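Cunus finds a glassy coating that lets go of water when told to

SONDPORT, February 14, 2024

Scientists at the Cunus materials laboratory in Sondport have made a thin ceramic coating that sheds water at one voltage and holds on to it at another, and which goes on doing so long after earlier versions had given up and become ordinary, slightly damp ceramic. The work was carried out with the surface chemistry group at Bellis and is described in a paper released today.

Coatings that repel water are not new. Ducks have been running a successful programme for some time. What has been hard to find is a surface that can change its mind, and can then change it back again without cracking, peeling or sulking. Most switchable coatings reported so far have been soft polymers, which respond well for a while and wear away at the first sign of grit. The ceramic ones have been tougher but stubborn, and have generally needed so much voltage that the word "practical" had to be left out of the title.

The Sondport coating is 41 nanometres thick, which puts it well beyond the reach of a kitchen ruler. It is built up from 4 layers of a doped titanium oxide, each laid down from a liquid bath and then baked before the next goes on. When 12 volts are applied across the stack, drops of water flatten and cling. When the voltage is removed they draw themselves up into beads and roll off a gently tilted sample. The team repeated this for 2000 cycles and then stopped, the coating having shown no measurable change and the booking on the instrument having run out.

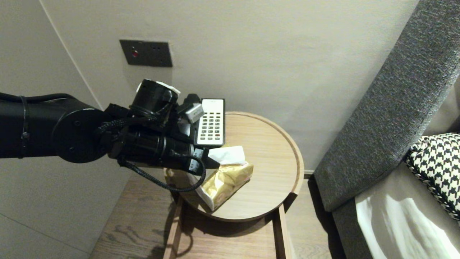 Why it works

The secret, in so far as a published result can have one, lies in the joins between the layers. In a single thick film, charge gathers wherever there happens to be a flaw, and the surface switches in patches. Anyone who has watched rain on an elderly waxed jacket will know the look. By splitting the film into thinner sheets, the researchers gave the charge somewhere tidy to sit. It spreads along each join and reaches the top surface evenly, so that the whole sample switches together.

This was not the original plan. The layers were introduced to stop the film from curling off its glass backing in the oven, a habit it had kept up through most of the previous year. The even switching was spotted in January, during a test that was supposed to be about adhesion. The adhesion results were also good and are reported in the supplementary material, where they will be read by the people who read supplementary material.

The bath process was chosen for reasons that will be familiar to anyone who has priced a vacuum chamber. Each layer is formed by dipping the glass, draining it and baking it at a temperature within the range of a standard laboratory furnace. No clean room is needed, although the group at Bellis would like it known that a reasonably tidy one helps. 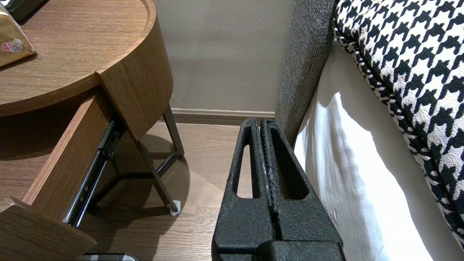

The dipping speed proved to be the fussiest part of the recipe. Too fast, and the layer came out thick at the bottom and thin at the top. Too slow, and dust had time to settle and take up residence. The paper gives the settings in full, along with a frank table of the ones that failed, in the hope that other laboratories will find new mistakes to make and leave the existing ones alone.

What it might be good for

The researchers have been asked about self-cleaning windows, and expect to be asked again. Windows are possible in principle. In practice the largest sample made so far would suit a doll's house with ambitions, and the dipping method has yet to be tried on anything bigger.

Nearer at hand are small devices that move drops of liquid from place to place, such as the chips used in chemical testing. These steer drops by switching patches of surface on and off, and they tend to fail when the coating does. A tougher coating would let the same chip be washed and used again. The second likely use is on heat exchangers, where water that condenses on the metal is a nuisance if it stays put. A surface that collects the water and then drops it on command could help to keep the air flowing. Both uses call for coating metal as well as glass, and work on metal has begun, with results best described as shiny.

Jolmont, which makes laboratory coating equipment, has taken an option to license the layering method and will build a trial dipping unit able to handle larger sheets. The terms have not been disclosed. Cunus will remain responsible for the chemistry and Jolmont for the parts that go up and down.
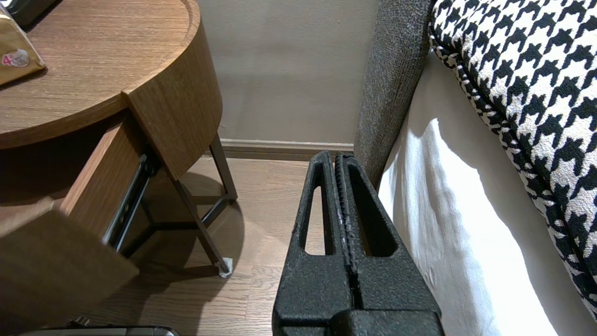 Several questions are still open. All the tests so far used purified water, and the world is not generally supplied with it. Tap water leaves minerals behind, and sea water leaves rather more, and it is not yet clear how the top layer will cope with either. Early trials with a weak salt solution showed slower switching after a time. A rinse restored it, but a coating intended to look after itself should probably not need rinsing. The team is testing a thinner outer layer with a different dopant to see whether the salt can be kept from settling in.

Power use also needs work. The coating draws very little current once it has switched, but it must be kept at voltage for as long as it is meant to hold water. A version that stays in either state with the power off is the next aim, and a single sample has shown signs of doing this. The researchers have so far been unable to make a second one.

The paper, the full dipping recipe and the table of failures can be obtained from the Cunus press office in Sondport. Small coated samples are available to research groups on request, and borrowers are asked not to polish them.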